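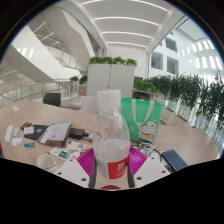

About Stumar

Stumar is a small company that clears, sorts and sets in order the working tables of other people. We go to offices, studios, reading rooms and private homes, and we work with the things which collect on a table during a normal year: cups and bottles, chargers and their cables, computer mice, boxes of papers, stickers, small objects that have no place of their own. We do not sell furniture and we do not repair computers. We make it possible to sit down and begin.

How we started

The firm was opened in September, in one room on the second floor of the Kilura building, with a borrowed desk and a telephone. Our first customer was the translation office Plistik, one floor below us. They had 35 desks and wished to move to another part of the building without losing a single paper. We needed nine evenings for it. Plistik is still our customer, and we visit them twice a year.

Since then we have put in order 616 tables. We keep a short card for each one, with the date, the name of the customer and a few words on what was agreed. The cards are kept in our office and are not shown to other customers.

How we work

At the first visit we only look and ask. We want to know which hand you write with, where you put your drink, what you must reach without standing up and what you open once in a month. This talk takes 40 minutes and you do not pay for it. Please do not tidy before we come. It is kind, but then we learn less about how the table is used.

At the second visit we take everything off the table and wipe it. Then the things return in groups. Papers go first, as they take the most time. We sort them with you into those to keep, those to answer and those to recycle, and we never decide alone about a page with writing on it. After the papers we do the electrical things. Every cable gets a small cloth label at both ends. A cable which fits nothing goes into a bag with the date on it, and you keep the bag for one year.

Drinks have their own side of the table, on the side of the hand you do not write with, and away from the laptop. Empty bottles leave the room the same day. We carry two sacks for this, one for plastic and one for everything else.

Small things are the hardest part. Erasers, lighters, adaptors, sheets of stickers, little boxes that you keep only for the box — for these we use a shallow tray, and the rule is one tray for one person. When the tray is full, something must go out of it. Most customers find this rule too strict in the first week. You may have a second tray if you ask us for it, but we will ask you why.

Where we work

We work in the whole town and in the villages along the Seyoum road. For places further away we ask for a small payment for travel, which we always tell you before the visit. Home visits are possible in the evening. For schools and libraries we have a lower price, and we prefer to come in the holidays, when the rooms are quiet.

What customers ask us

Many people ask if we throw things away. We do not, without your word. Some ask if we can come while they are absent. For the second visit we need you there for at least the first hour, and after this you are free to go. We are also asked if the order will last. Last year we wrote to all our customers six months after the visit, and 97 of them answered. Most still used the tray. Fewer still used the labels, so we now make them with larger letters.

Contact

Our office is open in the mornings. You can ring the bell marked Stumar at the side door of the Kilura building, or leave a note in the grey letter box next to it. We answer every note within two working days.

This page was last changed on November 22, 2018.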